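Print this page | E-mail this chapter to a colleague

CHAPTER 2

Small Round Parts: Sorting, Matching and Storing

Before you start

This chapter deals with caps, cups, collars, end pieces and other short round parts. It assumes that you have read the opening chapter and can use a steel rule and a vernier calliper. By the end of it you should be able to sort a mixed tray of round parts by outside diameter, tell an open end from a closed one, match a cap to its body without forcing it, and put the lot away so that the next person can find it.

The method was set down at the Walham training store by Encarnación Figueroa and Omar Khalaf. It was revised for this edition by Leandro Garrido, who added the section on dark parts. The worked exercises are at the end of the chapter and use the Lerkar practice tray.

2.1 Terms

The outside diameter is the greatest distance across the part, measured at right angles to its axis. The inside diameter is the distance across the opening. The rim is the ring of material between the two. A recess is any hollow that does not pass right through the part. A ledge is a step inside a recess on which another part may rest. A part is called short when its height is no greater than its outside diameter.

Many parts are not true cylinders. The wall may taper, or it may swell outward between one end and the other. The store label gives the greatest outside diameter, wherever on the wall it falls. Where the part is bulged, a reading taken at the rim will be too small, and the part will go into the wrong drawer.

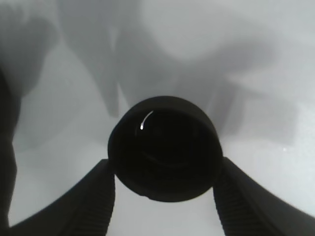 Looking at a part from the end is the quickest first check, and it costs nothing in tools. It tells the sorter whether the end is open or recessed, whether the rim is thick or thin, and whether the outline is round. It does not give the depth. In a black part with a thick rim the inside goes almost to black as well, and a ledge may show only as a faint curve, while the edge of the rim picks up a thin white crescent of light. The sorter should treat such a curve as a reason to use the depth gauge and should not write "ledged" on the card until the gauge has been used. The same applies to threads, which are easily missed in poor light.

2.2 Lighting and background

Use a plain pale surface. A white or light grey mat shows the outline of a dark part clearly and makes small chips in the rim easier to find. Patterned cloth and bare wood are not suitable.

Place one lamp to the side. Two lamps give two highlights, and beginners often take the second for a scratch. Turn the part slowly under the lamp. A highlight stays where it is as the part turns; a scratch moves with the part.

Matt parts give a weak highlight and need a stronger lamp. The Carretero bench lamp supplied with the practice tray has a rated output of 800 lumens, enough for every exercise in this book.

2.3 Sorting by size

Lay the parts out with a clear gap between each and the next. Parts that touch roll together and hide one another's edges. Sort by eye into large and small first, then measure within each group. Sorting by eye is reliable only when the parts lie at the same distance from the sorter. Where one is nearer, it will look larger than it is, and the calliper must settle the matter.
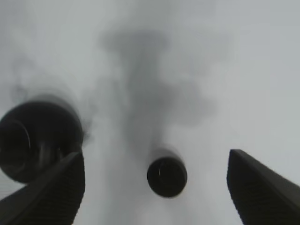
Fig. 2.2 Two dark parts seen end-on. A lighter curved rim traces an inner circle on the larger.

Record each reading on the card before picking up the next part. Hậu Quan's form, reproduced in Table 2.1, has room for 51 entries. Do not carry readings in the head, and do not round them.

2.4 Matching

A cap and a body are a match when the cap goes on by hand, seats fully, and comes off again without a tool. All three must be tried. A cap that seats but will not come off is recorded as tight and put aside for Chapter 4. Never tap a cap home.

Clevness drawers are marked on the front with the outside diameter and, below it, the letter O for open or C for closed. Caps and bodies are kept in separate drawers, even when they have been matched. A full cabinet holds 2000 parts.

2.5 Care in handling

Hold a short part by the outer wall, on opposite sides, with the open end up. Do not hook a finger inside the rim. Fuad Gebretsadik's notes on worn rims, given in full in Appendix B, should be read before the first exercise.

Print this page | E-mail this chapter to a colleague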